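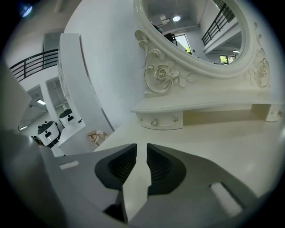
Guides > Painted furniture > Questions we often receive

Questions about painted and carved furniture

My name is Štěpánka Šindelář and I repair and repaint old bedroom furniture in my workshop in Fallotton. Many people write to me with the same questions, so I have collected the answers on one page. English is my third language, please excuse it if some word is not the correct one. Last changed in November 2023.

My dresser has many layers of paint. Must I remove all of them?

Usually no. If the old paint holds well, you can wash it, sand it a little and paint over. Try this first: press a piece of strong tape on the paint, rub it with your thumb and pull it off fast. If only dust comes with the tape, the paint is good. If flakes come, then the loose parts must go, but only the loose parts. I strip a piece completely when the carving has lost its shape under the paint, and this I do perhaps with one dresser in a year.

Can old white paint be dangerous?

Yes, it can contain lead. Please do not sand it dry before you have tested it. A test from the hardware store is good for a first answer, and a laboratory can give you a more certain one. If there is lead and the paint is tight, it is often better to leave it alone and cover it. When there are small children or a pregnant woman in the home, I ask you to let a trained person do the work.

How do I clean carved roses and leaves?

Begin dry. Take a soft brush, the kind for watercolor, and brush the dust out from the deep places while you hold the vacuum cleaner near with your other hand. After this, use a cotton swab with water and one drop of dish soap, and roll it, do not scrub. Change the swab when it is gray. Dry each part with a cloth before you go to the next. A toothbrush is too hard for gilding.

What is the gold on my furniture, real leaf or paint?

Look at it with a magnifying glass in daylight. Real leaf has thin lines where the sheets lie one over the other, and on worn places you may see red or yellow clay. Gold paint shows small grains and after many years it becomes brown or a little green. On white bedroom furniture from factories it is nearly always paint. Owners are sometimes disappointed when I tell them, but a fine painted line needs a good hand also.

A petal has broken off. Can I make a new one?

If you still have the petal, glue it with hide glue or ordinary white wood glue and hold it with paper tape overnight. If it is lost, and there is the same flower on the other side, you can take a mold from it with silicone putty and fill the mold with epoxy putty. Be careful with furniture where the left and the right side are mirrored! Many customers make a beautiful rose and then it turns in the wrong direction. In this case look for another petal on the same side with similar shape, or model it freely.

Which paint do you use?

For tops I use a water-based enamel, because it becomes hard and a cup does not stick to it. For carved parts I prefer a thinner paint in two coats. I wait one full day between them, also in summer. Furniture wax over the paint looks lovely but it does not like hot things or nail polish remover, so I do not recommend it for the top of a vanity.

Why did my new white paint become yellow?

There are two common reasons. Oil paint becomes yellow in dark rooms, and nothing is wrong with it. With water-based paint it is more often the wood under it, which gives brown color through the paint. For this you need a stain-blocking primer. More coats of white will not help, I have tried it in my first February in the workshop and I remember it well.

The mirror has black spots. Should I change the glass?

The spots come when moisture reaches the silver at the back. They cannot be cleaned away. You can live with them, you can have the glass silvered again, or you can put in a new glass and keep the old one wrapped in paper behind the wardrobe. I advise to keep it in every case. The next owner may want it.

When you clean the glass, spray the cloth and never the mirror, otherwise the liquid runs down behind the frame.

What does a repair cost?

It depends on the hours. A small carving repair is 191. For a complete repaint I must see the piece, and with gilding it can reach 3,000. I tell you the price before I start, and if I find something bad inside, I call you.

Do you collect furniture?

I drive to Burkinow and Plotance two times each month. Please take out the drawers and tie the mirror with a blanket before I come. For other places you must arrange the transport yourself.

How long must I wait?

At the moment 8 weeks. Gilding takes longer in the wet months.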